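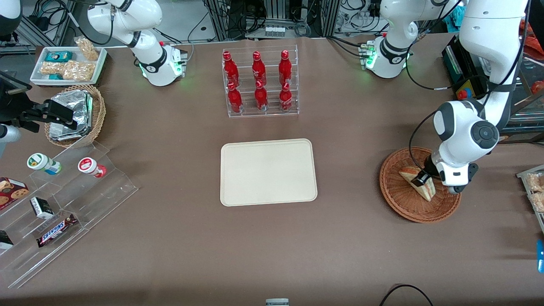
Somebody in Zidthorpe wrote under the December checklist that a snack table does not need an inspection, it needs napkins. Noted. Napkins are now item 9.

Snack table check, Bunarard, room 109
Date: 26/01/2026

1. Table wiped before setup. Yes. One corner still sticky – done again.
2. Bottle rack level, does not rock. Pass.
3. Stepped display free of cracks and sharp edges. Pass. Things on it should stand up where they can. Several prefer to lie down.

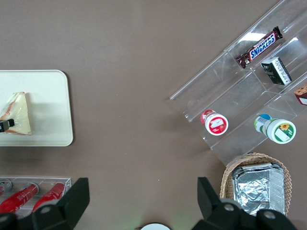

4. Sandwiches wrapped until served. Partial. Wrapping comes off when a person is ready to eat, which is a narrower window than most of us believe.
5. Foil packages closed and labeled. Closed, yes. Labels are with Trollico, where they have been since December.
6. Allergen card out. Fail. The card in the drawer lists the menu for a different party.
7. Baskets clean, no broken strands. Pass. Run a finger around the rim, slowly. I did not go slowly.
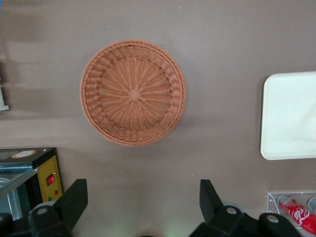

8. Cords and switches. Anything that heats stays off until food is ready to go in, and no basket gets parked on top. Pass, after a short talk.
9. Napkins. Pack of 40. See above.
10. Walkway clear on the door side. Pass, once the Cifuentes delivery boxes were moved to the other walkway.

Open items: 5, 6. Recheck before Friday. Form 327 goes in the blue folder, not on the table, where it picks up crumbs.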